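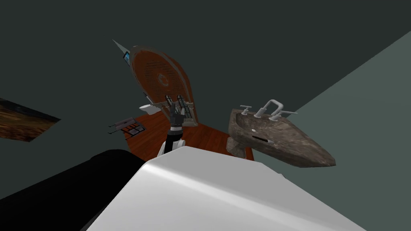 Week 4: Space, grouping and margins

Course: Layout for Printed Documents
Tutor: Larasati Hidayat
Seminar groups: Nabil Nasrallah (A and B), Nadine Sabbagh (C)

Before the seminar

Read the chapter on margins in the course reader and bring one printed page from home. A gas bill, a parish newsletter or a menu will do. Please do not bring a page from a design magazine. We want ordinary pages made by people in a hurry.

1. Empty space on a page

By empty space we mean any part of the page with no type, rule, tint or picture on it. Older books call it white space, but the paper may be cream or grey, and on a dark ground the space is dark too. The name doesn't matter much. In this course either term is fine in written work.

There are two sorts. Large space is the margins, the gaps between columns and the gap above a heading. Small space is the gap between lines, between words and between letters. Students tend to spend a long time on the large sort and leave the small sort as the software sets it. Most of the marks lost last year were lost there.

A useful test is to turn the page upside down and hold it at arm's length. You can't read the words, so you see the blocks. If you can't tell which heading goes with which block, the spacing needs work.

2. Grouping

Readers take things that sit close together as belonging together. This happens before they read a word. It follows that the gap above a heading should be larger than the gap below it. If the two gaps are equal the heading floats, and the reader has to work out which way it faces.

The same holds for captions. A caption should sit nearer to its own picture than to the text underneath. When a caption is set in the same size as the main text, the gap has to do all the work. Drop the size by a point or so, or change to italic, and a smaller gap will be enough.

Tables are where grouping goes wrong most often. Someone adds a rule between every row, then a rule between every column, and the result is a cage. Try taking out all the column rules first. Align the figures on the right and leave a clear gap between columns. Keep one rule under the column heads and one at the foot. Look at the Kuravov timetable in the reader for a table that has no upright rules at all and is still easy to follow at a bus stop.

3. Contrast between thing and ground

A shape is easy to find when its tone differs from the tone behind it. When the two tones are close, the edge is what the eye has to go on, and small changes along the edge carry more weight. Dark type on a mid-grey panel is the usual case in office documents. It may look smart on a screen and then print badly.

Check tone by copying the page in greyscale. Red and green that look far apart in colour may come out as the same grey. If a chart stops making sense in greyscale, add labels to the lines themselves and remove the key.

Gaps have a shape as well. A wide gap between two dark uprights will be noticed as a thing in its own right, which is how the gutter between two columns of heavy type works. Set the same columns in a light face and the gutter has to be wider before anyone sees it.

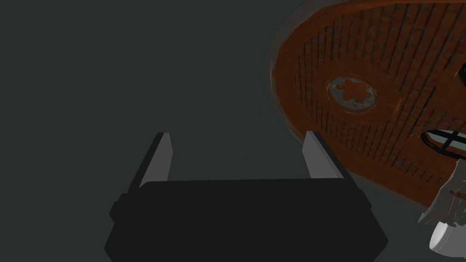
Fig. 2. Near-black against dark slate grey, with a wide gap between two parallel uprights.

4. Margins

The margin has three jobs. It gives the thumb somewhere to rest, it allows for poor trimming, and it keeps the text away from whatever lies beyond the page. For a stapled booklet the inner margin has to be larger than you think, as the paper curls into the fold. Make a folded dummy before you settle it. Ten minutes with a few sheets of copier paper will save you a reprint.

The Tumosach booklet we used in week 2 was first printed with equal margins on all sides. The run was 2000 copies. The text on the middle pages ran so far into the fold that readers had to press the booklet flat to see the starts of the lines, and the whole run was done again with a wider inner margin. Both versions are in the box file in the print room. Handle the first version with care as it is the only one we have left.

For single sheets, a common starting point is:

Top: one line of text deeper than the sides
Sides: equal, unless the sheet will be punched
Foot: the deepest of all

A deep foot margin stops the text block from seeming to slide off the page. It also gives you a place for the page number.

5. Line length and line spacing

These two go together. A long line needs more space under it so that the eye can travel back and find the next one. A narrow column can be set tighter. If you change one, look again at the other.

Do not fix a short page by adding line spacing to fill it. Leave the space at the foot. Where a page is too full, cut words first, then reduce a picture, and only then touch the type size. Joelle Chidiac's sample leaflet for the Wisedville swimming baths began at 930 words and was cut to fit a single folded sheet without any change to the type. Her marked-up copy is in the reader, and it is worth seeing which sentences went. Most of them said something the opening hours had already said.

6. In the seminar

Work in pairs. Swap the pages you brought.

Mark each group of related items with a pencil line around it.
Draw an arrow wherever you had to stop and think about what belonged to what.
Choose one arrow and redraw that part of the page at full size on tracing paper. Change only the spacing. Keep the typeface, the sizes and the wording.
Pass the tracing back and see if your partner can find the change.

Bring a soft pencil and a ruler marked in millimetres. Tracing paper is provided.

7. Assignment

Choose a printed document of at least two pages and redesign it using spacing alone. Hand in the original, your version and a written account of some 2000 words. The account should say what you changed and what you tried that didn't work. Include at least one rejected version. Screenshots are accepted for rejected versions, but the final one must be on paper.

Work goes in the tray outside the Akl Room by 4 pm on the last teaching day in March. Late work needs a form from Lertchai Rattanakul in the course office, and the form has to be signed before the deadline.

Next week: headings and running heads. Keep your tracing, we will use it again.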